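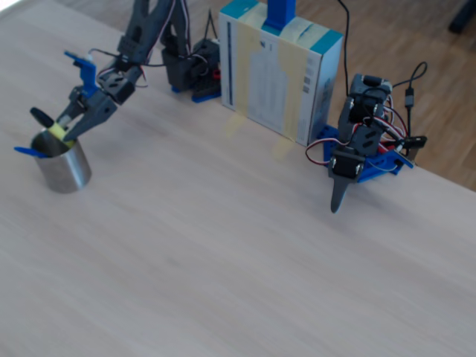
Protokoll der Mitgliederversammlung des Kulturvereins Plirnance
17. April, Vereinsraum, Beginn 19 Uhr

Anwesend: 46 Mitglieder, dazu der Vorstand. Die Versammlung ist nach der Satzung beschlussfähig.

TOP 1 Begrüßung und Protokoll der letzten Sitzung
Die Vorsitzende begrüßt die Anwesenden und eröffnet die Versammlung. Das Protokoll vom letzten Mal wurde vorher per Post und per E-Mail verschickt. Ein Mitglied bittet um eine Korrektur: bei dem Punkt Chorprobe muss „kleiner Saal“ stehen und nicht „großer Saal“. Mit dieser Änderung wird das Protokoll angenommen.

TOP 2 Bericht über die Kasse
Nach dem Kauf von den neuen Notenständern sind in der Kasse für Veranstaltungen noch 371 Euro. Die Rechnung der Druckerei Viltar ist schon bezahlt. Es wird gefragt, warum die Plakate teurer waren als früher. Antwort: Das Papier war dicker, und die Lieferung wurde extra berechnet. Für die nächsten Plakate soll wieder das dünnere Papier bestellt werden.

TOP 3 Reise nach Bragança
Die Reise findet im August statt und dauert fünf Nächte. Der Bus hat 60 Plätze. Die Mitglieder vom Partnerverein in Stivmont fahren mit und steigen auf dem Weg zu. Über das Programm wurde lange gesprochen. Ein Teil der Anwesenden wünscht mehr freie Zeit in der Altstadt, andere möchten lieber einen zweiten Ausflug aufs Land. Man einigt sich auf einen Ausflug und einen freien Nachmittag. Der Besuch in der Burg bleibt im Programm.
Wer vegetarisch isst oder ein Zimmer im Erdgeschoss braucht, soll dies bei der Anmeldung schreiben. Die Anzahlung wird erst nach der Bestätigung vom Hotel überwiesen.
Abstimmung über das Programm: angenommen mit zwei Enthaltungen.

TOP 4 Sprachkurs
Der Kurs Portugiesisch für Anfänger geht weiter. Die Gruppe für Fortgeschrittene hat im Moment keine Lehrkraft. Der Vorstand schreibt an die Volkshochschule und fragt, ob eine Zusammenarbeit möglich ist. Bis zur Antwort treffen sich die Fortgeschrittenen selbstständig und lesen zusammen Kurzgeschichten.

TOP 5 Verschiedenes
Die Bücher aus der Vereinsbibliothek sollen bitte vor der Sommerpause zurückgegeben werden. Es fehlt noch der zweite Band vom großen Wörterbuch.
Der Schlüssel für den Schrank im Flur hängt ab jetzt im Büro.
Der Antrag auf eine spätere Uhrzeit für die Chorprobe wird auf die nächste Sitzung verschoben.

Ende der Versammlung: 21.15 Uhr
Für das Protokoll: die Schriftführung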